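Home News Projects Reports Giving Contact

Print this page | E-mail this page

Nadley Oral History Project: Progress Report to the Zwahlen Fund

Prepared by Otis Mahmoud, project coordinator
Period ending December

We are past the halfway mark and still on speaking terms, so I will begin with the good news. The tapes from the old Dutwood mill have been moved out of the basement of the Idbridge library and into a room with a door that shuts. The collection comes to 600 cassettes, which is more than we promised you in the application and a good deal more than we wanted.

Digitizing is going at the speed of tape. A ninety-minute interview takes ninety minutes to copy, a fact I had somehow left out of the original timeline. We now run two decks side by side and have stopped stopping to listen, except when someone on the tape starts in on the 1958 strike, when work in the room ceases.

The handling procedure you asked for is written and in use. Cases get wiped before they go near a deck, and labels are photographed before anyone tries to read them aloud.

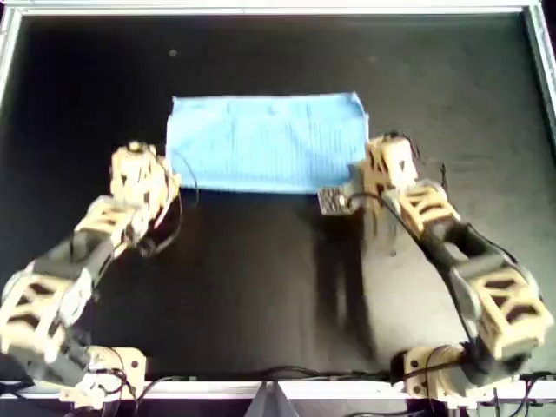 Light blue cloth on a black tabletop.

Transcription is the weak spot. We tried software first. It did well with the retired schoolteacher and poorly with everyone else, and it rendered "carding room" as "garden room" throughout, so that for several chapters the people of Nadley appear to have worked twelve-hour shifts among the roses. We have gone back to typing by ear. So far 20 interviews have been transcribed, checked and sent to the families for a look. Two came back with corrections. One came back with a rebuttal.

Of the $3,429 budgeted for equipment we have spent all but $3,000 – or that was the position until the second deck died. The replacement is on order and will come out of the same line. I would rather ask now than explain later: may we move whatever is left at year end to transcription?
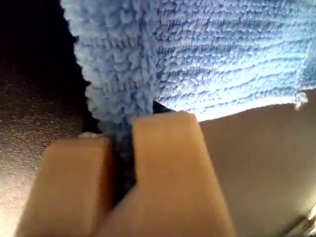 Mold turned up on one batch, the shoeboxes that came from a garage on the river side of town. Those tapes are sealed up apart from the rest and will go to a proper conservator, whose estimate I will forward when I have recovered from it. For ordinary dust on the cases we have settled on microfiber, the soft kind with a looped pile in ribbed rows like the blue one in the photo, after paper towels left more lint than they took away. The tape itself we leave strictly alone.

Next period: finish copying the mill tapes, get the release forms signed (eleven families still to go, one of them mine), and hold the first listening evening in Idbridge. The Fund is warmly invited. There will be folding chairs, and my aunt on the subject of the foreman.

O. Mahmoud

Print this page | E-mail this page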